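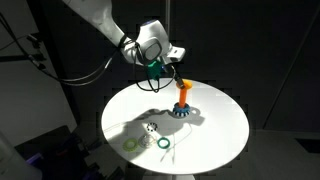
Round white table with a pale pedestal, black backdrop.

Home Files Versions Issues Cite Sign in

Girkemance: claimed and measured sizes of used round tables

README for the second release

What you get

3111 listings for used round tables, taken from two local selling sites, Kallar and Prustuten. Each row has what the seller said about the table: diameter, height, material, color, how many people it seats, price asked. For 374 of them we also went to the seller's home with a steel tape and measured the thing.

The 374 are the part worth having. The rest tells you what people type into a form, and you should treat it that way.

Why we bothered

Plenty of advice on room layout repeats the same numbers. A round table of such a size seats so many, leave this much room behind the chairs. We went looking for where those numbers came from and mostly found one page quoting another. The first release of this set was meant to check them. It couldn't, and the old README claimed it could. I have taken that paragraph out.

Files

listings.csv – one row per listing, seller's words untouched
measured.csv – one row per visit, joined on listing_id
notes.txt – what the measurer wrote on the day, lightly cleaned up
changes.txt – short, incomplete before June

Columns that cause trouble

claimed_diameter is in inches. 562 rows are blank because the seller gave no size. Please don't fill them with the mean. One person who wrote to us had done this and then reported how steady the sizes were.

60 is the favorite value by a wide margin, and I don't believe it. When sellers were asked on the visit how they got it, many said they remembered it from the store, or had read it off another listing. Some had measured across and picked the nearest number that sounded like a table.

seats is close to useless. Sellers count the chairs they own. A table sold with four chairs seats four, and the same model sold with six seats six. If you want to model seating from diameter, this column will happily give you an answer.

material is whatever the seller called it. "Marble" covers stone, things printed to look like stone, and in one case glass. Only measured.csv has a checked value, and only where Iman could see the underside.

color has 'white', 'off white', 'cream' and 'whitish' as separate values. We left them. Merging them means deciding that two strangers meant the same thing.

base_type separates pedestal from legs. It was coded from the listing photos by one person, with no second coder. Where a tablecloth hid the base, the code is 'unknown', and there are more of those than I would like.

How the measuring was done

Iman Bensaid made all the visits. Two readings across the top at right angles, both kept, then height from floor to top at one point. If the two readings across differ, the table isn't round. Quite a few weren't. Old extension tables with the leaf out were the worst, and their owners were often surprised.

Sellers had to agree to a visit. That should worry you. People who let a stranger in with a tape are probably surer of their numbers than people who don't, so the gap between claimed and measured in this set is likely too small. We have no way to fix this.

All visits were in Quartey and the towns next to it. Apartments there are small. I would not carry any of this over to somewhere with big dining rooms, and I would be wary of anyone who did.

What not to use it for

Price prediction. Asking prices are what sellers hoped for, and neither site shows what was paid. We get asked about this more than anything else.

Fire or access rules for public rooms. These are home tables.

Personal details

Names, phone numbers and street addresses were stripped from the text by script, then read through by hand. If you find one we missed, open an issue with the listing_id only and leave the detail itself out.

Contact

Emiliano Acuña looks after the files and wrote this page. Questions about a particular visit go to Iman, who still has the paper sheets.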